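Home | Shop | Spice Kits | Guides | Your Basket

Skaltent Home Spice Blending Kit: Owner's Guide
Section 4: Toasting, Grinding and Blending Your First Batch

Reading time: 4 minutes

By now you have unpacked everything, washed the jars and let them dry overnight, and (we hope!) spent a happy few minutes sniffing each of the little bags. Now comes the part that most people bought the kit for, so put the radio on and give yourself an unhurried hour. The amounts below make one jar of our Plasari house blend, a mild, slightly sweet mix that goes on just about anything.

Step 1. Weigh out 70 grams of whole coriander seed and 12 grams of cumin seed. A kitchen scale is much better than spoons for this, because whole seeds settle differently every time you scoop them.

Step 2. Set a dry, heavy skillet over medium-low heat and let it warm for a couple of minutes. No oil, please, not even a drop.

Step 3. Add the coriander first and keep it moving. When it starts to smell a bit like orange peel, add the cumin, which is smaller and toasts faster.
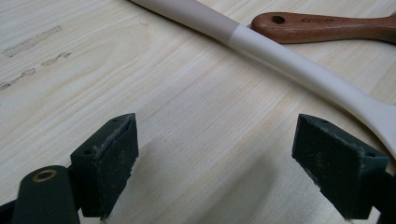

Step 4. As soon as the cumin turns one shade darker, tip everything out onto a cold plate. Don't leave the seeds sitting in the skillet with the burner off. It holds its heat far longer than you would think, and a batch can go from lovely to bitter while you answer the door.

CAUTION: Toasting spices gives off a sharp smoke if the heat is too high. Open a window or run the fan, and keep your face back from the pan. Never toast dried chili flakes over high heat.

Step 5. Let the seeds cool all the way down before they go anywhere near the grinder. Warm seeds give off steam, the steam makes the powder clump, and then you will be poking at the blades with a toothpick (unplug it first, always).
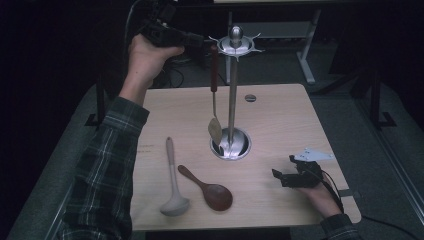 Yi-an Ahn

Step 6. Fill the grinder cup no more than halfway and grind in short bursts, giving it a gentle shake between each one. The 700 setting is plenty for seeds. Save the 1,000 setting for cinnamon bark and other hard pieces, and give the motor a good rest afterward.

Note: If you have the older Jaunzems grinder with the single button, just hold it down for a few seconds at a time and check as you go. A slightly coarse grind is perfectly fine for rubs and roasted vegetables.

Step 7. Shake the powder through the fine sieve into a dry bowl. Anything left behind can go back for another turn, or into tomorrow's soup.
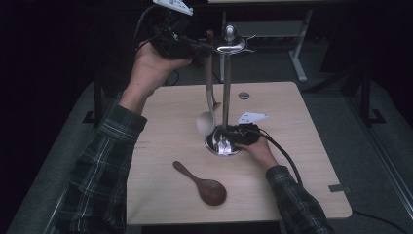

Owner's Guide, page 12

Step 8. Stir in the sweet paprika and the dried orange zest from the packets marked "Blend B." Stir longer than seems necessary, right down to the bottom of the bowl, until you can't see any streaks of red.

Step 9. Taste a pinch on a piece of buttered bread. Spices on their own taste dusty and a little harsh, and the butter lets you know what you really have. If you'd like it sweeter, add more paprika, a pinch at a time.

Step 10. Spoon the blend into a jar, close it tightly, and write the date on the lid. Keep it in a cupboard away from the stove. It will be at its best for three months and still pleasant for a while after that.

Note: Always use a dry spoon in the jar. If the blend does cake, break it up with a fork, and if it smells musty at all, throw it out and start fresh.

Section 5 covers whole-leaf herbs, which need a gentler hand and no toasting at all.

Prulolmont Spice Company | Contact us | Copyright 2018 | Back to top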